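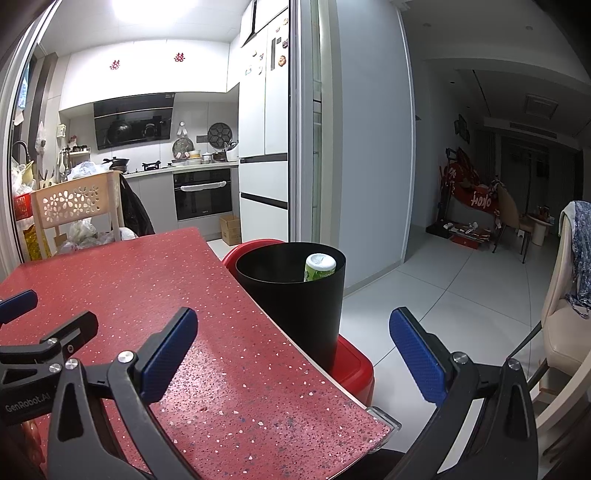 So where does the kitchen trash go when there's no room for it in the kitchen? Right next to the table where you eat and peel and chop, with a second bin kept handy around it.

I got that answer, or some version of it, from pretty much everyone at the Bekcombe kitchen swap on Wednesday evening. If you haven't been, it's the get-together where neighbors talk through the rooms they cook in and take each other's ideas home. This one was all about small kitchens that open onto the dining table, and I had a great time (I also came away with a very long to-do list).

Remedios Yap got things going with the sliding door question. Do you keep a glass door between the stove and the table, or take it out and enjoy the space? She's firmly for keeping it. Frying smells stay where they belong, she told us, and you can still talk to whoever is cooking. Vusumuzi Magagula took his out 2 years ago and misses it every time he makes fish.

Then we got into tables, and it was loud! I'm on the side of the red speckled top, the kind with white and dark flecks all through it.

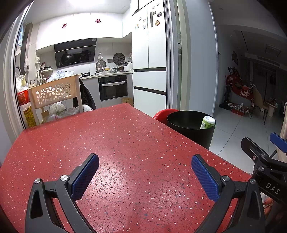 Crumbs hardly show on a pattern like that, and it cheers up a white kitchen on a gray morning. Saimi Kuusisto thinks red is too much before coffee. She'd rather have plain pale wood and a cloth – we agreed to differ.

Plastic bags took up the last half hour. Everybody saves them and they end up on the floor, usually under a chair. Binta Omoregie's tip was to hang one big bag on a hook and stuff the rest inside, and when it's full, stop saving. I tried it the next morning and filled mine before I'd even reached the cupboard under the sink.

There was a nice bit about wedding decorations, too. A few people leave the red double-happiness paper cuts up on their cabinets long after the party, and I hope they never take them down.

The next swap is in September, in the upstairs room at Valtonen, starting at 6. The subject is counters and what to keep off them. Bring a snack if you can, and tell Binta if you need a ride.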